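「手作り」表示は信用できるか ― 編み小物のネット販売における商品説明の調査

生活文化演習 中間報告
提出日 2020年11月5日

1 はじめに

ネット上で編み小物を買おうとすると、「手作り」「ハンドメイド」「一点もの」という言葉が必ずと言っていいほど目に入る。値段は既製品より高めで、説明文には作り手の思いが長々と書かれている。買う側はその言葉に上乗せ分を払っていることになるが、言葉の中身を確かめる手段はほとんどない。本報告では、この表示がどこまで具体的な情報を伴っているのかを調べた。

先に書いておくと、私はこの種の表示をあまり信じていない。調査を始める前からそうだったので、結果の読み方にも偏りが出ている可能性がある。その点は最後の節でもう一度触れる。

2 調査の対象と方法

対象にしたのは、編み小物を扱う三つの販売サイト、Brullska、Promano、Kendixである。Brullskaは個人の出品が中心で、Promanoは小さな工房が店を構える形式、Kendixは雑貨全般を扱う通販で、編み小物はその一部門にすぎない。各サイトで「かぎ針編み」または「手編み」と検索し、表示順に上から商品ページを開いて保存した。重複と売り切れを除いた結果、集まったのは400件である。

保存したページについて、次の四項目の有無を記録した。

・編んだ人または工房の名前
・糸の素材と混率
・制作にかかる時間または日数
・同じ商品の在庫数

四つ目を入れたのは、「一点もの」と書きながら在庫が複数ある商品が予備調査の段階で見つかったためである。

加えて、同じ大学の学生に簡単なアンケートを行い、76人から回答を得た。質問は、手作り表示を見て値段に納得したことがあるか、説明文のどこを読むか、の二つに絞った。

3 結果

3.1 商品ページ

四項目すべてがそろっていたページは13件しかなかった。想像していたよりもさらに少ない。内訳を見るとPromanoに集中しており、Kendixには該当がなかった。

項目別では、糸の素材を書いているページは比較的多いものの、混率まで書いてあるものは減る。「やわらかい糸」「ふわふわの糸」とだけあって、毛なのかアクリルなのかも分からないページが目立った。肌に直接触れるヘアバンドや帽子でこれでは困ると思う。制作日数については「心を込めてお作りします」という一文で済ませている例が多く、これを制作日数の記載と数えてよいか迷ったが、数えなかった。
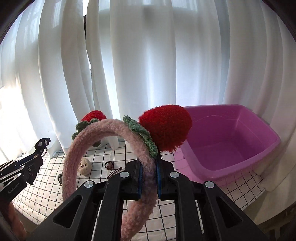
作り手の名前については、扱いがさらに難しい。Brullskaの出品者はほぼ全員が屋号を名乗っているが、屋号が一人の編み手を指すのか、何人かの集まりなのか、仕入れた品を並べているだけなのかは、ページからは判断できない。屋号が違うのに説明文が一字一句同じという商品も見つけた。片方がもう片方を写したのか、両方が同じ仕入れ先の文を使っているのかは不明である。

Kendixでは「職人による手編み」という表現がよく使われていた。しかし職人がどこの誰なのかを書いたページは見当たらず、問い合わせ窓口に質問を送ったところ、「取引先の情報についてはお答えできません」という返信が来た。答えられない事情があるのは理解できるが、それなら職人という言葉を看板にするのはどうなのか。

3.2 かぎ針編みという事情

編み物の場合、手作り表示が疑わしいというだけで嘘だと決めつけるのは乱暴である。棒針編みの生地は機械で大量に編めるが、かぎ針編みの立体的な飾りは機械化が難しいとされ、果物や花のモチーフは安価な品でも人の手で編まれていることが多いという。つまり「手で編んだ」という部分は、案外どの店も本当のことを書いているのかもしれない。

そうなると問題は別のところに移る。手で編んだことが事実だとして、その手間に見合う額が編んだ人に渡っているのかどうか。今回集めた中には、送料込みで632円の髪飾りがあった。サイトの手数料と糸代と送料を引いたら、編む時間に対して残る額はごくわずかだろう。それでも説明文には「温もり」という言葉が何度も出てくる。私にはこの組み合わせが一番ひっかかった。

3.3 アンケート

手作り表示を見て値段に納得したことが「ある」と答えた人は、全体の半分を超えた。一方、説明文で読む箇所として多かったのはサイズと発送時期で、素材や作り手を挙げた人は少なかった。表示には納得するが、表示の中身は読まない、ということになる。売り手が詳しく書かないのも当然かもしれない。自由記述欄には「写真がかわいければ買う」「返品できるかだけ見る」といった回答があり、正直な感想だと思う。

4 比較のための例 Bañuelos

調査の途中で、Bañuelosという編み小物の店のサイトを教えてもらった。三サイトに出店しておらず集計には含めていないが、各商品に編み手の頭文字、使用した糸の玉数、編むのにかかった時間が載っている。書こうと思えば書けるという例にはなる。

ただし、この店の数字が正しいという保証もない。時間は自己申告で、第三者が測ったわけではない。詳しく書いてあると信じたくなるが、それは詳しさに説得されているだけで、確かめたことにはならない。値段も三サイトの似た商品より高く、学生が気軽に買える額ではなかった。

5 考察

「手作り」という言葉は、工程についての説明というより、雰囲気についての説明として使われているように見える。買う側もそれを承知で受け取っているふしがある。だとすれば誰も騙されていないとも言えるが、私はその説明には納得しきれない。値段の根拠として使われる以上、どの工程を誰がしたのかくらいは書かれていてほしい。

指導の先生からは、「書いていないこと」と「隠していること」を混同しているのではないかと指摘を受けた。個人の出品者は単に書くのが面倒なだけだろう、という意見である。これはもっともで、今回の方法では両者を区別できない。

6 調査の限界と今後

検索の表示順は閲覧者ごとに変わる可能性があり、同じ手順を踏んでも同じ商品が集まるとは限らない。記録は一人で行ったため、判定に迷った項目を別の人が見れば違う結果になったかもしれない。アンケートの回答者も友人とその周辺に偏っている。初めに書いた私自身の先入観については、保存したページの一部を別の学生に判定し直してもらい、ずれを確かめるつもりである。

12月には贈り物用の出品が増えると見込まれるため、同じ検索語でもう一度ページを集め、説明文が変わるかどうかを比べる。最終報告ではその結果と、出品者への聞き取りを加える予定だが、聞き取りの依頼にはまだ返事が来ていない。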